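Protokoll der Sondersitzung Arbeitssicherheit, Zelle Gotico

Ort: Besprechungsraum Halle 2, Firma Idus
Beginn: 9 Uhr
Protokoll: Doaa Kettani
Verteiler: Schichtleitungen, Instandhaltung, Einkauf, Firma Shawky (Integrator)

TOP 1 Hergang
Am Sonntag hat der Greifer der Zelle Gotico während eines Einrichtlaufs ein Werkstück fallen lassen. Der Arm stand dabei in Übergabehöhe, 80 cm über dem Tisch. Das Teil rollte unter der Schutztür durch in den Gang. Verletzt wurde niemand. Die Steuerung meldete keinen Fehler, der Arm fuhr mit leerem Greifer weiter bis zur Ablage und wurde dort von Hand über Not-Halt gestoppt.

TOP 2 Befund Instandhaltung
Die Greifkraft war im Programm auf Stufe 8 eingetragen, im Greifer selbst aber auf dem Wert des Vorgängerprogramms geblieben. Nach dem Neustart der Software Flitari werden die Parameter nur übernommen, wenn der Greifer vorher referenziert wurde. Das war am Sonntag nicht der Fall. Die Teileüberwachung war seit dem Einrichten abgeschaltet. Wer sie abgeschaltet hat, ließ sich aus dem Logbuch nicht klären, weil dort unter einer gemeinsamen Kennung gearbeitet wird.

Shawky bestätigt das Verhalten nach dem Neustart und stuft es als Fehler ein. Ein Termin für die Korrektur wurde noch nicht genannt.

TOP 3 Spalt unter der Schutztür
Der Spalt ist größer als in der Abnahmezeichnung. Vermutlich wurde die Tür nach dem Umbau im Dezember nicht wieder abgesenkt. Die Instandhaltung setzt sie neu und ergänzt unten eine Gummilippe. Bis dahin wird der Gang vor der Zelle mit Kette gesperrt.

TOP 4 Beschlüsse
Die Zelle läuft bis auf Weiteres nur mit reduzierter Geschwindigkeit.
Nach jedem Neustart wird der Greifer referenziert, Eintrag mit Namen ins Schichtbuch.
Die Teileüberwachung bleibt eingeschaltet, auch beim Einrichten. Das Passwort dafür liegt nur noch bei den Schichtleitungen.
Persönliche Kennungen statt der Sammelkennung, Umsetzung durch die IT.
Die Fingerbeläge werden bei der nächsten Wartung geprüft und bei Verschleiß getauscht.
Shawky liefert eine schriftliche Stellungnahme zum Verhalten von Flitari.

TOP 5 Verschiedenes
Die Betriebsanweisung an der Zelle ist veraltet, der Punkt Wiederanlauf fehlt ganz. Doaa Kettani schreibt einen Entwurf und schickt ihn vor dem Aushang herum.

Ende der Sitzung: 9.50 Uhr

Anlage: Greifer am Arbeitsplatz 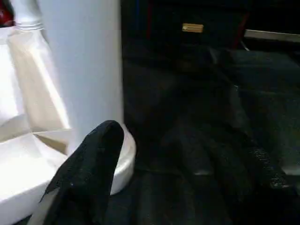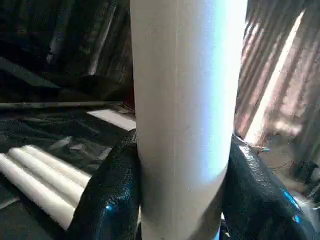

Nachtrag zu TOP 2, per Mail eingegangen von der Nachtschicht: Uns ist der leere Greifer nach einem Neustart schon einmal aufgefallen, damals ohne Folgen, weil das Teil noch in der Aufnahme stand. Gemeldet haben wir es mündlich, im Schichtbuch steht davon nichts. Bitte den Fall mit aufnehmen und bei Shawky nachfragen, ob andere Kunden das auch haben.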